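Spent my morning with a spreadsheet and cold coffee, pricing out a rotary table and a small arm for our packing corner at Griston. Thread, because a few of you asked how a shop our size even starts on this.

First thing - the arm was the easy part of the budget. I had three quotes inside a week and they all landed close together. It was everything that touches the arm that kept changing the total.

Rhys Cosgrove (he runs our floor, I just run the numbers) wanted two arms from day one. I wanted one arm and a long think. We went back and forth over lunch so many times that Pierina started eating in her car.

Where we ended up: one arm to buy in March, a second penciled in for whenever the first has paid for its own gripper. Rhys calls that my "someday" column. He's right, that is what it says at the top.

Grippers, by the way! Get the price with the fingers, the mounting plate AND the cable. I got burned on this with a Bhutto quote that looked wonderful until I read the last page and found the plate listed as an option. An option! What was I supposed to do, tape it on?

Then the rotary table. Ours is the kind that brings the part around so the arm can stay put. Quote came in at 2,859 dollars, with the motor and without the controller. I called to ask whether anyone buys it without the controller and the guy laughed for a pretty long time.

I've set aside 1,000 for cables, bins, brackets and "oh no." Vidar Aasen, who did all this at his place in Murcombe before us, told me to double the oh-no part. I haven't, but I did move it up to its own line so I can't quietly borrow from it.

Someone asked about simulation. Yes, do it before you order! Italo Fontana builds ours and I sit next to him with the quote sheet open and ask annoying questions. Can it reach that? What if the bin moves? Does the table have to be that wide? It costs us his time and a lot of my snacks.

He sent a couple of renders over for the planning folder, 29 December 2022 according to the corner of my notes, so yes, we were both at our desks that week.

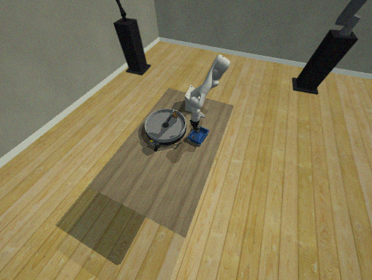
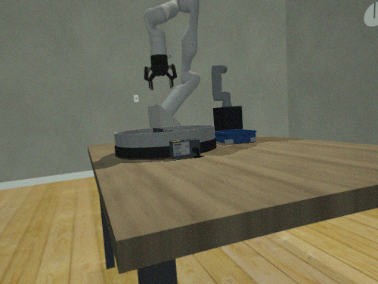 Floor space is the line I forgot completely in my first budget. I had the price of every piece of equipment and not one square foot of where it would stand, and square feet at Griston are not free, just ask the guys whose pallet rack has to move. What got me thinking was the blue bin. With the gripper hanging right over it, it looks like such a short trip, and then in the other view the bin is sitting at the far side of that big round base and my brain goes - okay, who empties that, and which side do they walk in from? So now there's a line for moving the rack, and a line for a bench deep enough that people can get to the bin without leaning across everything.

Also added after that: spare bins. They're cheap, and we will crack one, I know us.

Still open: whether we pay Brosisitz for install or let Sandro Mazza do it on overtime. Sandro says overtime. Sandro would. The install quote is good for another few weeks, so I'm going to sit on it and get one more price on the controller.

If you've bought a used rotary table and it went fine (or really didn't), tell me what you paid and what you had to replace. My replies are open and so is the spreadsheet.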